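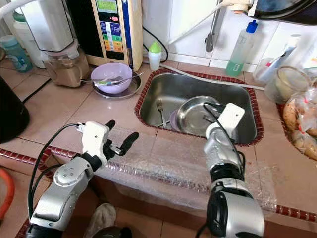 Kelly Mellor wants it noted that she has washed dishes since childhood, has never been graded on it, and would like to know what a handout could possibly add. Her objection was raised at the end of the last session and is recorded as asked. The handout follows anyway.

PANDINE EVENING SCHOOL
Domestic Practice, Unit 5: The Small Sink
Notes to accompany the practical. Bring an apron.

1. What the unit covers

Washing up in a sink with one basin, next to a counter that is already busy. Most textbooks assume two basins, a drainboard, and a person with an afternoon to spare. The Bermúdez reader even has a diagram with arrows, and you are welcome to admire it. We will be working with one basin and whatever counter the appliances have left us.

By the end you should be able to sort, wash, rinse and set down a family meal's worth of bowls, plates and flatware without moving the same bowl three times. Moving it twice is a pass.

2. Before the water goes on

Look at the sink first. In the first photo a round steel plate is leaning on a purple dish, and a fork is standing in the basin with its tines up. Almost everyone has left a sink in this state and gone to answer the phone. For the purposes of Unit 5 it contains two mistakes.

The fork. Flatware goes in a container of its own, or flat on the counter, or in your hand. A fork you have forgotten about under cloudy water will remind you.

The plate. A flat plate on top of a dish makes a lid, and whatever is under it gets neither soap nor water. Pull the plate out and stand it by itself.

Now the counter. Behind the sink there's a lavender bowl sitting on a shallow metal plate, with a spoon and fork laid across the rim, sticking out where someone's sleeve can find them. Stacking is fine while you are carrying things. Once you start washing, take the stack apart completely. People tend to skip this and then wonder where the extra plate came from.

Scrape before you sort. We had a long discussion of scraping in December, and I don't intend to repeat it.

3. Order of work

The traditional order is glasses, flatware, plates, bowls, pans. It's a good order and you should know it for the written part. In a small sink I would make one change and do the largest bowl early, before the counter fills up. A big bowl washed last has nowhere to go, and you end up holding it against your chest while you look around for help.

Nesting sets, such as the Poten bowls in our cupboard, should be washed from the biggest down and dried from the smallest up. Nerea Cuesta disagrees with this and has been given permission to demonstrate her own method in the second half.

Soap: put it on the sponge. A squirt into the basin followed by the tap at full blast produces a handsome amount of foam and very little else. If you prefer a basin of suds, measure once, fill to halfway, and change it when you would no longer put your own hands in it. Keep the bottle on the same side every time. Ours stays to the right of the faucet, and when it migrates I know which group was in last.

4. Handling a wide bowl
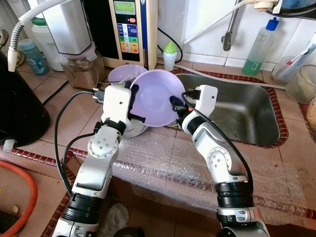 Photo: Bautista Daza / Kidness Course Library. Free to copy for classroom use.

A large bowl is light and awkward, a combination that gets more of them dropped than weight ever did. Hold it at two opposite points on the rim. Tip it on its side over the counter, as with the big lavender one in the photo, and you can see straight into it. Look at the whole interior, and pay attention to the bend where wall meets floor. Grease collects there and is nearly invisible on pale plastic until you run a fingertip along it.

Then look under the rim. You will not enjoy the first time you look under the rim.

Notice also what is sitting underneath and behind. There is a round piece of steel below the bowl, a lid or a shallow plate, and a smaller bowl at the back with a handle poking out of it. If your grip goes, that's what you hit. Clear a landing area the width of the bowl before you lift. Meanwhile the sink next door is empty, a perfectly good place to do your turning and tipping, and in every group at least half of you will ignore it.

5. Edges, tile and grout

The counter is beige tile with dark red trim along the edge. Tile forgives heat and does not forgive dropped steel. Grout forgives nothing. Wipe along the lines, then across them, and dry the trim as well.

The front edge has clear bubble wrap over it. Lift out any crumbs that have gathered in the folds and dry it with a cloth, patting. Popping is not part of the curriculum. Nicanor Cordero has asked twice.

Run the cloth along the back of the sink too, behind the gray hose, where a household's lost teaspoons and bits of onion go to retire.

6. Setting things down

Bowls upside down, overlapping so that air gets in. Plates on edge if there is a rack, and if there isn't, leaned on something heavier than themselves. Flatware on a folded towel, all facing one way, which serves no purpose I can defend but makes putting it away faster.

Keep everything wet away from appliances and their cords. If your kitchen has a water ionizer beside the sink with a display and a row of colored buttons, assume your elbow will find one of them.

7. Practical

Pairs. One washes, one dries and puts away, then swap. You get five minutes to sort and clear before the tap goes on, and I'll be watching this part more closely than the washing. Kedir Workneh has the towels. Please return them damp, as evidence.

8. Written work

800 words on the order of work in your own kitchen, with a sketch of the counter. Draw it as it is, including the things you keep meaning to move. Due before Unit 9. Sketches on the backs of envelopes are accepted if the envelope is clean.

Reading for next time: the Bermúdez chapter on draining, minus the arrows.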